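Home helpers and shop hands wanted for the Rinton chores study

Paid, part time, spring session. Apply by 18th March.

Rinton is looking for people who know what it is to put a kitchen back in order after a big meal, or to clear a packing bench at the end of a shift, and who would be willing to come and share that know-how with us. We are a small research workshop on the upper floor of the old Galang building in Tirnard, and we have spent the last few years on one stubborn question: can a machine do ordinary chores yet, well enough that a person who is tired or busy or has a sore back would be glad to have it around?

Our short answer is "some of them, on a good day." The long answer is why we need you.

You don't need to know the first thing about robots. We would be very happy to hear from home health aides, grocery stockers, school cafeteria staff, hotel housekeepers, parents of small children, retired shopkeepers, people who have run a food pantry out of a church basement, and anybody else who has put a great many things away in their life and has opinions about how it should be done. (If you have been told that you have too many opinions about how it should be done, please apply twice.) We do have engineers on staff, and they are lovely people, but by their own admission they are not the tidiest bunch, and it shows in what they think of testing.

What the study is about

Most of what we look at comes down to picking a thing up and putting it somewhere sensible. Fruit goes in a bowl or a crate. Cans go on a shelf with the labels out. Dishes come off the table and end up near the sink without anything being knocked over along the way. You and I do this while talking on the phone. For an arm bolted in one place, every step has to be worked out: which thing first, where to take hold, how hard to squeeze, what to do if it slips.

A good share of the work happens in simulation, meaning that the arm, the table and everything on it are drawn by a computer, and the arm can try the same job over and over through the night without bruising a single banana. Last season it made 3287 attempts at our basic set of pick-and-place chores. When we sat down and went through them, 594 were marked as a clean finish by the people doing the scoring. We were a little let down by that, I'll admit, until Angelica Bautista pointed out that our scorers had been much pickier than our software, and that they were right to be. The software was satisfied if the fruit ended up inside the container. The scorers wanted to know if you would still eat it.

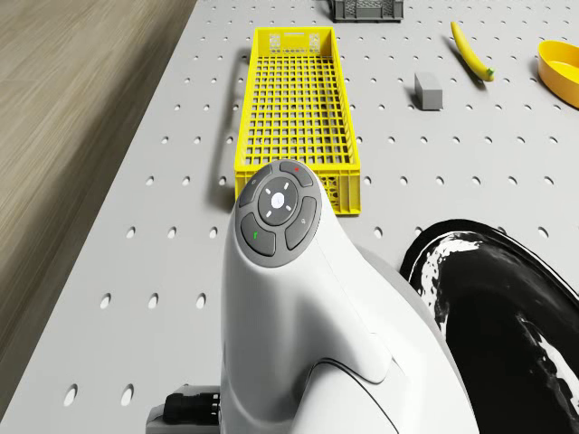
So this spring we are doing things the other way around, and letting the people who know the chores write the rules before the machine gets its turn. We'd like to know what you mean by "put away." Does a banana go in with the cans? Can a bowl sit on its side for a minute while you deal with something else, or does that drive you up the wall? If a box is standing in the way, do you move it first or reach past it? Two people in the same family will answer these differently, as anyone who has shared a kitchen knows, and we want both answers.

What you would be doing

You would come in for 7 sessions of two hours each, on weekday mornings or early evenings, whichever suits you better. There are four kinds of work, and everybody gets a turn at all of them.

Watching and scoring. You look at recorded and simulated chores on a large screen and say whether the job was done, half done or botched, with a sentence or two about why. You can stop and go back as often as you like. There is coffee.

Showing. You do the same chore yourself at a real table, at your own pace, while we record your hands. We don't record faces. Please don't clean up your habits on our account. If you always put the heavy stuff down first, or swing things from one hand to the other, that is the very thing we came for.

Setting up. You arrange a table the way it would look at your house or in your stockroom on a regular day. Ludmila Polák then builds a matching version on the computer. She is patient about it and will ask you more questions about the position of a cereal box than you thought possible.

Talking it over. The last half hour of every session is a group conversation about which chores you would hand to a machine tomorrow, which you'd want to see it practice for another year, and which you would rather keep. One woman in our winter group told us she would give up the dishes in a heartbeat but that nobody, metal or otherwise, was to touch her pantry. We wrote that down.

Who we are hoping to hear from

You should be 18 or older and able to get to Tirnard on your own. You should be comfortable reading simple instructions in English, though you can give your comments in Spanish or Tagalog if you prefer, and Honeylyn Calimlim will be there to help with both. You should have done household or shop-floor work regularly, paid or unpaid, for at least a year at some point in your life. Sitting for part of the session is fine, and every table can be lowered for a chair or raised for someone tall.

We have 19 places. We would like a good mix of home and shop backgrounds, so please tell us plainly which kind of work you've done. Long gaps in your job history do not bother us in the least. Raising children and looking after a parent both count, and you should put them down with dates like any other job.

People who think the whole idea is foolish are welcome too. Kenneth Salazar, who stocked shelves at the Hurkitz warehouse store before he came to us, started out as a participant and spent his first evening telling us that a teenager with a hand truck would beat our arm on any day of the week. He was correct, and he now runs the scoring sessions.

Pay and practical matters

You'll be paid by the hour for all time on site, including the conversation at the end, and we cover bus fare or parking. The hourly rate and the session calendar come with the information sheet, which we'll send before you commit to anything. If you have to drop out partway through, you keep what you've earned and there are no hard feelings.

There is an elevator at the rear entrance on the parking lot side. The front door has six steps and a handle that sticks. Children can't come into the workshop itself, but there is a sitting room across the hall where an older child could do homework, so let us know if that would make the difference for you.

During your first visit Babak Hosseinzadeh will give you a safety talk. It takes twenty minutes and covers the floor markings, the stop buttons, and why long sleeves and necklaces stay in the locker. You will not be asked to work within reach of a moving arm at any point in the study.

How to apply

Write us a letter or an email of a page or less, or leave a message on the workshop line if writing isn't your thing. Tell us your name, how best to reach you, which hours you could manage, and a little about the chores you know best. Then please answer this one question, in as many words as it takes: what is one job around the house or the shop that looks easy and isn't?

We read every answer, and they are the best part of the whole process. Last time we heard about fitted sheets, bagging groceries so the bread survives, and getting a stack of wet mixing bowls to come apart.

Letters can be dropped in the Rinton mailbox inside the rear entrance of the Galang building. We'll call or write to everyone who applies, including those we can't fit in this time, and with your permission we will hold on to your details for the fall group.

Questions before you apply can go to Honeylyn at the workshop, mornings are best.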